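Zwischenbericht Greiferpaket Narkalon, Teststand Pledberg
Stand: 22.11.21
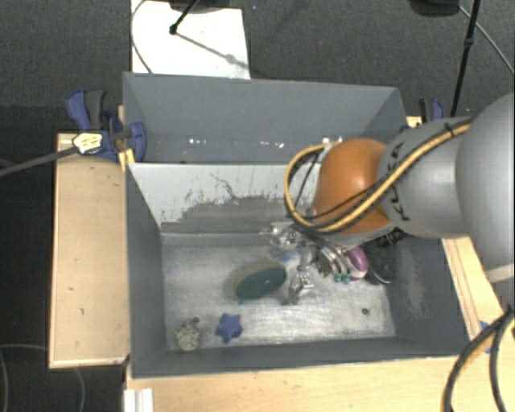 Abb. 1: Arm mit mehrfingrigem Greifer über der vorderen Kiste, dahinter die zweite.

Das Angebot der Firma Stireren verspricht ein Paket, das gemischte Kleinteile ohne Einlernen aus der Kiste holt. Nach 31 Versuchsreihen können wir das so nicht bestätigen. Größere, feste Teile gehen ordentlich. Bei weichen und flachen Gegenständen bleibt die Quote schwach, besonders nahe an der Kistenwand. Der Anbieter verweist auf das nächste Softwareupdate. Das tat er beim letzten Bericht auch schon.

Zur Kabelführung: Die gelbe Leitung läuft außen am Arm und bildet vor dem Handgelenk eine weite Schleife. Für den Versuch geht das, für den Dauerbetrieb hätten wir gern eine schriftliche Aussage. Sie fehlt bisher.

Kosten: Von den bewilligten Mitteln sind 2480 Euro abgerufen, davon über 1000 Euro für Ersatzfinger. Im Angebot waren Verschleißteile nicht ausgewiesen.

Offen sind 2 Punkte: Vergleichslauf mit dem Sauggreifer von Pfister und Taktzeit unter Last. Beides soll bis Januar vorliegen. Eine Kaufempfehlung geben wir vorher nicht ab, die Option auf das zweite Paket sollte ruhen.

Weitere Berichte
Pfister Sauggreifer: Angebotsprüfung
Teststand Pledberg: Aufbau und Abnahme
Narkalon: Erster Zwischenbericht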